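What I learned from a year of line drying

31 May 2025

We moved to Prullorley a little over a year ago, and the house came without a dryer. I meant to buy one. I priced a few, got as far as measuring the space in the hallway closet, and then the first electric bill arrived and I put it off. I still haven't bought one.

Most of what I know now I learned by getting it wrong. I hung everything as tight together as it would go, and the towels smelled sour by evening. A hand's width between pieces fixes that. Shirts go upside down, pinned at the side seams, so the peg marks end up where they get tucked in. Jeans go by the waistband, pockets pulled out.

February was the hard month. The yard faces north and the line got no sun at all, so everything moved indoors to two racks in the back bedroom. I ran a small fan with the door shut and the window open an inch. Socks took a day. Sweatshirts took closer to two. I also started using the highest spin speed for anything that could stand it, and that made more difference than the fan did.
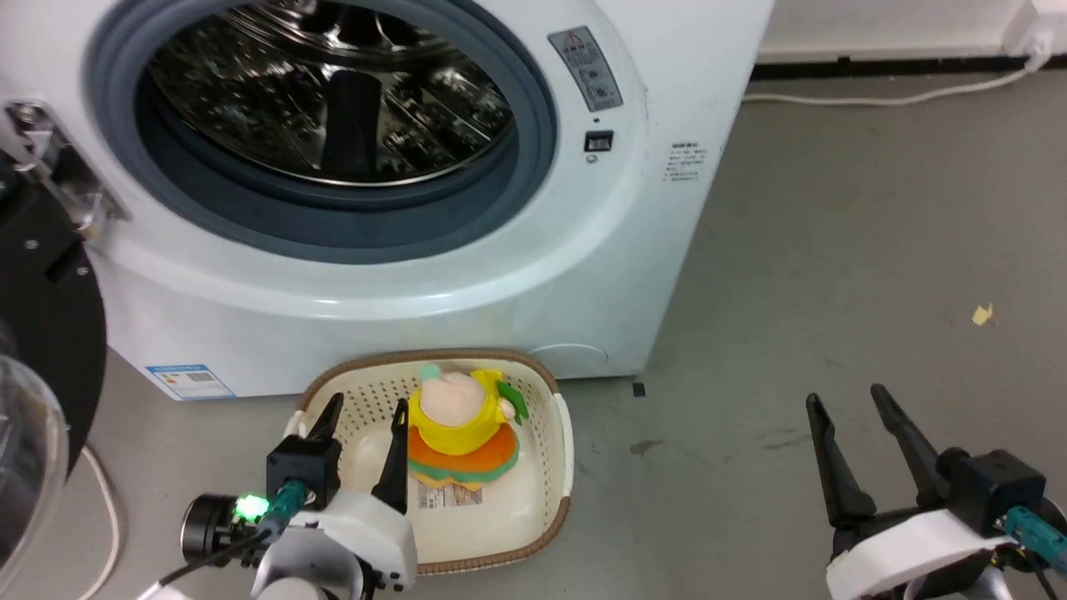 Noreen Mirani wrote to me after my last post that she gave up on indoor racks entirely, her apartment being too damp for it, and that she now dries sheets over the top of two open doors. She says they are ready by morning if she turns them once. I tried it with a queen flat sheet and it worked, though the hallway was hard to get through.

The money side is less exciting than people expect. I keep a sheet of paper on the fridge and mark each load. The count stands at 271. I haven't tried to turn that into dollars, as our rates changed partway through and I didn't write down when.

Towels are still stiff. I shake them out hard before hanging and again when they come down – it helps a little. Vinegar in the rinse did nothing that I could tell.

The line itself needs replacing. It sags in the middle and the long sheets touch the grass. I'm going to put up a new one this weekend, with a prop halfway along.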